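Johanna Lehner
2/15/24

1/ Notes on sorting small blocks into clear containers. The question came from Renata Czarnecka, who has a drawer of mixed pieces at Paldale and wants a system.

2/ Start with the surface. Striped wood makes pale pieces hard to find. Yellow reads well on it, bare wood does not. Spread the pieces in one layer before picking anything up.

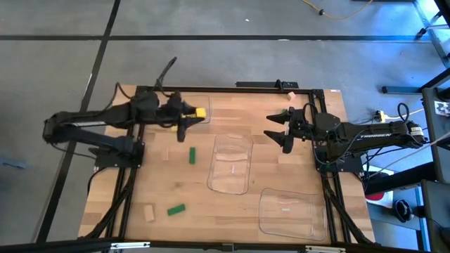
3/ Containers. Clear plastic, one type of piece per container, lids off while sorting. The drawback of clear walls on a light tabletop is that the outline gets faint. A strip of tape along the rim fixes this.

4/ Pick order. Yellow first, then plain wood, then whatever is left. Beat Ortner sorts by size first. I tried it on a batch of 16 and had to go back over the pile twice.

5/ Hold a cube by two opposite side faces and keep the top face clear. Rounded edges forgive a bad grip, but a tilted neighbor will get nudged if you come in low.

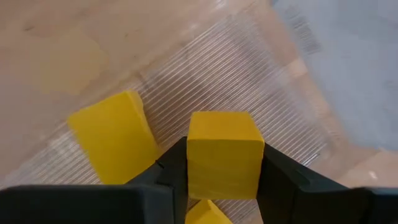
6/ Finish. Matte yellow shows scuffs on the corners before anywhere else. Wipe with a barely damp cloth. No solvent.

7/ Labels. I use bin numbers, no names. Renata's yellow bin is 3474 because that is where her old list stopped. Faizal Kusuma wants a color code as well. Not doing that until September.

8/ Lid sizes for the rounded trays to follow once I have measured them.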